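Home | Visits | Workshops | Contact

Open day at Welaretti, August

Burgi Hofstetter showed us the tabletops first. The one I liked has a pale surface with long looping grain, and a slight satin sheen where the light falls on it. Her price was 442, delivery extra.
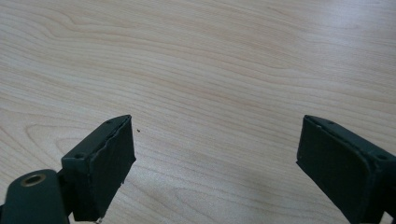 The cloth table

Tharushi Abeysekara looks after the cloths – up to 550 a month, she told us. I asked about the dark green one, which has a soft, plush pile and a small lime-green tag.

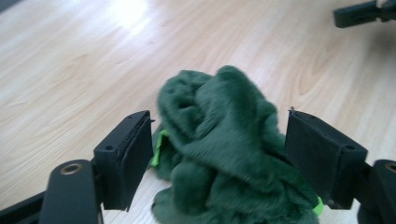 She washes hers without softener. Tea was at 15 past three.

We use cookies. Accept | Settings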